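The Two-Arm Problem
At Drivbridge, a student robotics club has spent a year on one task: passing an object from one gripper to the other

3 Jul 2022

The rules for the handover event at the Grultden student meet take up less than a page. A robot with two arms must pick up an object with one gripper, transfer it to the other, and set it down inside a marked target. The object may not touch the table during the transfer. Each team gets 42 attempts over two sessions, and the score is the number completed without a drop, a stall or a human hand on the machine.

The Drivbridge club entered for the first time in December and finished near the bottom. Its members had written separate programs for the left and right arms and joined them with a timer. The left arm closed, waited, and let go. If the right arm was late, the object fell.

The program that replaced it, called Bultance, has no timer. It treats the two arms as one machine with a shared list of states, and the giving gripper may not open until the receiving gripper reports a firm hold. A hold is judged from the current drawn by the finger motors. When the fingers meet resistance, the current rises, and if it stays above a set level for long enough the software marks the grip as good.

The difficulty lies in the short period when both grippers have the object. Two arms holding one rigid thing form a closed loop. Any error in the position of either arm has nowhere to go except into the object, the fingers or the joints. An error that would not matter with one arm free can bend a thin can or trip a motor's overload limit.
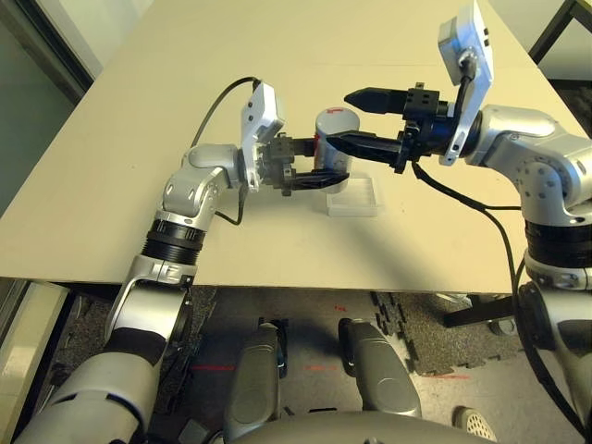
Vol. 5, Issue 2 | Page 31

A can is harder than the foam blocks the club began with. Foam gives when the arms disagree. A can gives very little, and then dents, and a dented can no longer matches the shape the software expects. The smooth side also offers little friction, so the fingers have to meet it squarely. Members practice with the can upright, one gripper coming from each side, and vary the height at which the fingers close.

Each arm carries a camera at the wrist. In the club's setup these are used for the approach only. Close to the object, the other gripper blocks much of the view, and the software stops accepting new position estimates and relies on joint angles and motor current until the transfer ends.

Calibration takes up most of a practice evening. The position of each arm relative to the other is measured again at the start of every session, using a pointed tool and a printed grid. The club skipped this step for part of the winter, and the logs from those weeks were later thrown out.

What remains is a record of 507 attempts, of which 287 ended in a clean transfer. The failures are sorted by state. The largest group occurred after the receiving gripper had reported a firm hold and the giving gripper had begun to open. In most of these, one finger had caught on the side of the can and dragged it as the arm withdrew. The current fix is to open fully, pause, and back away along the same line used for the approach.

A second change came from Puma, the club's older single-arm trainer. New members use it to learn how to soften an arm, which means lowering the force with which it defends its position. The same setting is now applied to the receiving arm in Bultance while both grippers are closed. The stiff arm sets the position and the soft arm follows.

The club plans to enter the handover event again in December. The software will be frozen two weeks ahead of the meet, and changes after that date will be limited to grip force and arm speed.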